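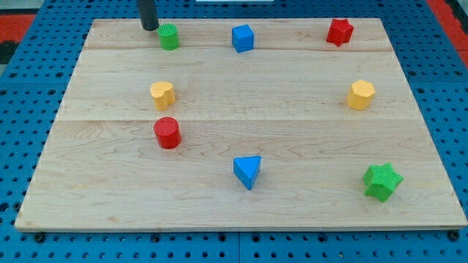 6. When the Gripper Comes Down in the Wrong Place
Wuvley Bench Arm > Set-Up and Care > 6. Wrong place faults
Search this manual Go Clear

Read this section if the arm stops with code 208, if it closes on air, or if it picks up a block by one corner and carries it off as though that had been the plan. All three usually come from the same fault: the arm and the board disagree about where the board is. The board is bolted down. Start by suspecting the arm, but check the bolts anyway.

Code 208 means "contact before expected height." In plain words, the gripper touched something on the way down and would like you to come and look. It does not mean the motors have failed, and it does not mean you should press Resume. Resume continues the same move from the same spot, with the same ideas about where things are. Koen Vermeulen pressed it four times in a row at the Jurkthorpe bench in May and we now keep a drawer for the pieces.

CAUTION: The arm holds its position after code 208. It is still powered and it can still move. Keep hands, sleeves, lanyards and hair out of the space over the board until you have finished 6.1.

6.1 Making the arm safe

1. Press the red stop button on the pendant. The stop on the screen is a request; the one on the pendant is a stop.

2. Wait for the pendant light to go from amber to steady white. If it keeps flashing amber, turn the arm off at the main switch and call the number on the inside cover.

3. Look at the gripper from the side. If it is pressing on a block, do not pull the block out. The fingers are under load and the block leaves faster than you would expect, generally toward the person doing the pulling.

4. Turn the pendant key to HAND. Hold the enabling switch halfway in and raise the gripper until its tip is 100 mm above the board. Pressing the switch all the way in counts as panic and stops the arm again. This is by design, and you will get the hang of it.

5. Take the pendant with you. Anyone who wants to run the arm while you are leaning over the board should have to ask you for it.

Note: If the gripper has a block in it, put a folded towel on the board under it before you open the fingers. Any towel will do. The one in the kit was last seen at the sink.

6.2 Finding out which kind of wrong you have

Leave the blocks where they are for now. The pattern of misses is the best evidence you will get, and the first thing most people do is tidy it up.

1. Set the speed to 40 percent. The arm will refuse to run the check any faster.

2. On the Wirmont screen, open Checks and choose Hover Over Each. The arm will stop above each block in turn and wait for you to press Next. It does not go down and it does not close.

3. At each stop, crouch so that your eye is level with the gripper tip, outside the taped line. Look from the near side of the board, then from one end. Looking from only one direction will tell you that everything is fine.

4. Write down which way the gripper is off and by how much. "A bit left" is acceptable if you write it the same way every time.

5. Compare your notes with the following.

Off by the same amount, in the same direction, at every block: the board frame is out. Go to 6.3.

Close at one end of the board and worse toward the other: the board frame is turned. Go to 6.3 as well, and do all three corners, including the awkward one.

Fine at some blocks, off at others, with no pattern: the camera is misreading the blocks. Go to 6.4.

Right over the middle of every block, but code 208 still comes up on the way down: the height is out. Go to 6.5.

Different every time you run the check: something is loose. Go to 6.6 and do not run the arm again until you have found it.

Note: Shapes with points and notches, such as the stars and the heart, are poor judges of center. People aim by eye at whichever part sticks out. Use the cube or one of the cylinders to decide whether the gripper is off, and treat the heart as a second opinion.

6.3 Teaching the board again

The arm knows the board as three taught corners and nothing else. It cannot feel wood. If the board has been unbolted, turned, swapped or leaned on by someone reaching for the coffee, teach it again.

1. Take all the blocks off the board.

2. Check that the board sits flat on the blue pegboard, then tighten its bolts by hand with the short key. Do not use a power driver. The bolts will win, the pegboard holes will lose, and you will need a new panel.

3. Open the Zou gripper and take out the soft pads. Fit the pointer tip. It clicks once.

4. On the screen, choose Frames, then Board, then Teach. If the list offers you Board and Board (old), pick Board. If it offers you Board (new), find out who made it before you go on. At Jurkthorpe that was Jelle Hendriks, and it was older than Board (old).

5. In HAND, bring the pointer down to the near left corner until a sheet of plain paper just drags under it. Press Set.

6. Do the same at the near right corner, then at the far left corner. You cannot see the far corner well from the near side. Walk around; guessing at the far corner is how a turned frame gets made.

7. Press Save. Wait for the word Saved. The button goes gray well before anything has been saved, and switching off in between brings back the old frame without comment.

8. Remove the pointer tip.

CAUTION: Remove the pointer tip. It is listed as its own step because it has been left on, and because it goes through a foam pad, a glove and most of a clipboard.

6.4 When the camera misreads the blocks

1. Wipe the camera window with a dry cloth. Do not breathe on it first.

2. Close the blinds or turn off any desk lamp near the bench. The blocks have textured tops, and strong light from one side can make the camera find an edge that is not there. Flat light from overhead is what you want.

3. Space the blocks out so that there is at least 40 mm of bare board between neighbors. The camera can treat two blocks of the same color standing close together as a single block of unusual shape, and the arm will try to pick it up by the gap.

4. Choose Camera, then Show Outlines. Each outline should follow its block. If an outline is wrapped around a wood knot or one of the seams in the board, raise the Ignore Wood setting one notch and look again.

5. If the outlines are good but the hover points are still off, go back to 6.3. The camera was right and the frame was wrong, and you may apologize to it.

6.5 When the height is out

This is the fault that breaks things, so do it slowly.

1. Check that the right pads are fitted. Long pads with the short-pad setting make every block taller than the arm believes. Sidra Bukhari traced a full afternoon of 208s to this, then found the label stating the pad length on the back of the pads, facing the gripper.

2. Clear the board. Place the blue cube near the middle.

3. Choose Checks, then Slow Touch. Keep your thumb on the pendant stop the whole way down.

4. The gripper should stop just above the cube and ask you to confirm. If it touches first, press stop, raise it as in 6.1, and lower the Tool Length by no more than one step at a time. If it stops well short, go the other way.

5. Repeat until it stops clear of the cube twice running. Once can be luck.

CAUTION: Never fix a height fault by raising the contact limit. The limit is the only part of the system that notices when it is pressing on something soft, and some of the soft things are yours. The limit page has a password for this reason. Please stop writing the password on the pendant.

6.6 When something is loose

1. Turn the arm off at the main switch. Hang the tag on it.

2. Hold the gripper body and try to turn it gently. It should not move. If it does, tighten the collar and start again from 6.2.

3. Push down on each corner of the board. A board that rocks has something under it. Screws, pencil leads and one raisin have been recorded.

4. Push sideways on the arm base. If the base shifts on the table, leave the arm off and report it. Do not run it "just to see."

6.7 Going back to work

1. Put the blocks back and run Hover Over Each once more at 40 percent.

2. Run one pick and place on a single block, with your hand on the pendant.

3. Clear the code on the fault page. It will ask for a cause. "Unknown" is allowed. "Gremlins" is allowed too, because the box takes any text, but Leanne Hollis reads the log and will write back.

4. Bring the speed up in steps. If code 208 returns at any step, go back to 6.1 and take the pendant with you this time.

Report to Esperanza Zabala before the next shift if the gripper touched a person, if a block left the board, or if the same fault comes back after a full pass through this section. A near miss counts. So does one that was funny.

Next: 7. Changing the Pads

Wuvley Bench Arm manual, Jurkthorpe bench copy | Contact the bench desk | Back to top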